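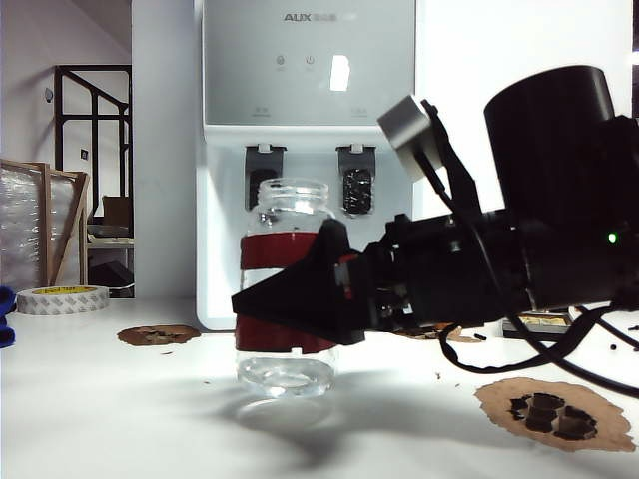
Unit 2: Can It Fetch Me a Glass of Water?

Course notes, Household Machines and Work
Boglárka Kiss

Welcome back, everyone, and thank you for the lively discussion after the last unit (I'm still getting emails about dishwashers, and I love it). We're going to spend this session on pouring and filling, because I think it's the chore where people's guesses about machines go wrong most often. Most of you put it down as easy on the March survey!

Start with the jar. Glass is hard on cameras, since much of what the camera picks up is whatever stands behind it, and depth sensors can look straight through. A colored band around the middle, like the dark red one on our jar, gives the software an edge to find and the fingers a place to aim for. Keep that in mind when you read about success rates, and ask whether the glass was bare.

Then there's the grip. Two fingers have to press hard enough to hold and gently enough not to tip the thing over, and a jar with a little water in the bottom doesn't weigh or balance the way a full one does. You and I adjust for that without thinking, usually while talking to somebody else.

And the dispenser, bless it, was designed for people. Small round buttons, two spouts side by side, a shiny panel that throws glare back at the lens. A machine has to press the right button, keep the mouth of the jar under the right spout, and know when to stop.

So, can they do it yet? My answer is "in one kitchen, on a good day." The Hesura exercise we'll work through has 190 attempts at a single dispenser, and after that 30 more with the dispenser moved to a different counter. Please read both sets before you form an opinion.

For next time
Read the Tellen handout, sections 2 and 3.
Fill a glass at home, slowly, and write down every decision your hand makes. Aim for a page.
Bring one chore from your own job that you'd happily give away, and one you wouldn't.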